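Careers > Current openings > Textile Handling

About us Our work Sites Careers Contact

Posted in March by the People team, Ruditz

Folding and Handling Demonstrator (2 positions), Inenham workshop
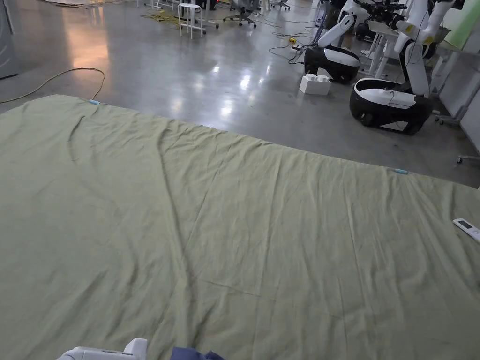 Sheet work on the floor at Inenham, with two of the mobile robots behind.

Ruditz has been washing, checking and folding linen and heavy fabric for hire companies for a good long while now, and if you've ever sat down at a country wedding or slept in a caravan park cabin there's a fair chance some of our work has been under your elbows or over your toes. A lot of that work is still done by hand, by people who are very good at it and whose shoulders would like a bit of a break. Over the past year we've started teaching robots to take on the big flat pieces (ground sheets, covers, drop cloths), and we're looking for two more people to join the team that teaches them.

You don't need to know a thing about robots. What we'd love is someone who knows cloth: how it slides, how it catches, how a crease that looks like nothing at one end turns into a great lump at the other. You'll show the fold with a hand-held gripper, over and over and in slightly different ways, and your demonstrations become the lessons the machines learn from. The software side is looked after by our partners at Tradance, who are friendly and will explain anything as often as you like.

We know the word automation makes people's stomachs turn over, so we'd like to be plain about it. When the project began we agreed with the floor staff that permanent jobs would stay put while it runs, and that anyone moving across to the workshop would keep their pay grade and could go back to the folding line within 9 months if it didn't suit. Three people have moved so far and one went back, with no hard feelings. The work does change. There's less lifting, more kneeling (we supply knee pads, good ones), and more talking about why you do what your hands have always just done.

Shifts are 3 days a week, starting at 7.30 am, with a paid team catch-up every Monday. You'd be based at Inenham, and there's a staff minibus from the Calimlim depot for those who don't drive.

People from laundries, sailmaking, theatre wardrobe, upholstery or plain old family housekeeping are all very welcome. Please send us a page or so about yourself, quoting reference 1688, or drop a letter in at the Calimlim front desk. We'll ring everyone who applies, and you're welcome to come and try a shift before you decide.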